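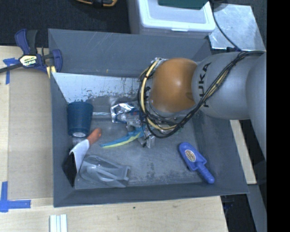
Search news, services, departments
Menu Search Close

4 min read
27 shares | 2 comments

Sekthorpe Library to Lend Tools, Kitchen Gear and Camping Equipment Starting in November

SEKTHORPE – Library cardholders in Sekthorpe will be able to borrow hand tools, kitchen equipment, camping gear and other household items beginning in November, when the Sekthorpe Public Library opens its new Lending Shed on the lower level of the Moschos Street branch.

The opening collection holds 1,361 items. Most were bought over the past year with a grant from the Milumora Fund, which supports public services in the county's smaller towns. The rest were given by residents during a spring donation drive and checked by library staff before being added to the catalog.

Any adult with a Sekthorpe library card in good standing can borrow from the Shed. There is no membership fee and no deposit. Borrowers will sign a one-page use agreement on their first visit, and the agreement stays on file for as long as the card is active.

Items go out for 2 weeks and can be renewed once if no one else is waiting. Each household may have up to 5 items checked out at a time. Sets that are stored together, such as a socket set or a nest of cake pans, count as a single item.

"People have been asking us for this for a long time," the library said in a statement. "A tile cutter or a canning pot might get used on one weekend and then sit in a closet for years. A lot of households here don't have the closet, and plenty don't want to spend the money."

What is in the collection

The largest group is home repair and yard tools. It includes drills, sanders, levels, clamps, pipe wrenches, stud finders, post-hole diggers, pruning saws, rakes and two sizes of stepladder. The kitchen group has pressure canners, food dehydrators, stand mixers, pasta rollers and large stockpots, along with folding tables and serving trays for family events.

Camping and outdoor items include tents, sleeping pads, camp stoves without fuel, coolers and snowshoes. A smaller group covers sewing machines, a button maker, knitting looms, board games and portable projectors.

The Shed will not lend chain saws, gas-powered equipment, car seats, bike helmets or anything that has been recalled by its maker. Fuel, blades, sandpaper, thread and other supplies that get used up are not provided, except that each drill comes with a basic set of bits.

How borrowing works

Every item is listed in the regular library catalog under the heading Things. Cardholders can place a hold online, by phone or at any service desk. When the item is ready, the library will send a text or an email, and the item will be kept at the Lending Shed counter until closing time the next day the Shed is open.

Large items must be picked up and returned at the Moschos Street branch. Small items that fit in a standard library tote can also be sent to the Jasum Road branch, although delivery may add a day or more. Nothing from the Shed should be put in the outdoor book drop at either building.

Items should come back clean, dry and with all of their parts. A checklist is attached to each one, and staff will go over it with the borrower at checkout and again at return. Ordinary wear is expected and there is no charge for it. Lost items and those damaged by misuse will be billed at replacement cost, and the library will set up a payment plan on request.

There are no daily late fees. A borrower with an overdue item will not be able to check out anything else from the Shed until it is returned. Books, movies and other regular materials are not affected by this rule.

Repair nights and classes

The branch will also host a monthly repair night beside the Shed from 6 p.m. until closing. Residents can bring in a lamp, a chair, a torn jacket or a small appliance and work on it at the bench with help from people who know how. Library tools can be used in the room without a card. There is no charge for repair night, but space is limited and sign-up is required.

Short classes are planned for the winter. The first ones will cover patching drywall, sharpening kitchen knives, safe use of a pressure canner and basic sewing machine care. Borrowers who have never used a pressure canner are asked to take the class or watch a short video at the counter before their first checkout.

Space and funding

The Lending Shed takes up the former periodicals storage area, which had been mostly empty after the library's back issues were moved to county storage. Work on the space included new shelving, better lighting, a wider door and a ramp from the rear parking lot. Two parking spaces near that door have been set aside for loading.

The Milumora Fund grant pays for the purchase of items and for one part-time position during the first year. After that, the cost of repairs and replacements will come out of the library's general materials budget. The library expects to report to the town on use of the collection at the end of the first year and to adjust the list of items at that time.

Donations

The library is not taking drop-in donations right now – shelf space is nearly full. Residents who have something they think would be useful can fill out a form on the library website, and staff will get in touch if there is a need. Items most likely to be accepted are extension ladders, carpet cleaners, canopy tents and working sewing machines with a manual. Cash gifts can be made at either branch.

Opening day

The Shed will open at 10 a.m. with a short welcome at the rear entrance of the Moschos Street branch, followed by tours. Staff will be at the counter to issue library cards and take signed use agreements. New cardholders need a photo ID and something showing a Sekthorpe address, such as a utility bill or lease.

Holds on Shed items can be placed in the catalog one week before opening. Regular branch hours and services will not change.

About the Sekthorpe Public Library

The Sekthorpe Public Library serves the town of Sekthorpe from branches on Moschos Street and Jasum Road. It offers books, movies, public computers, meeting rooms, homework help and home delivery for residents who can't get to a branch.

Media contact: Sekthorpe Public Library, Office of Public Information, Moschos Street branch

Share this release
2 comments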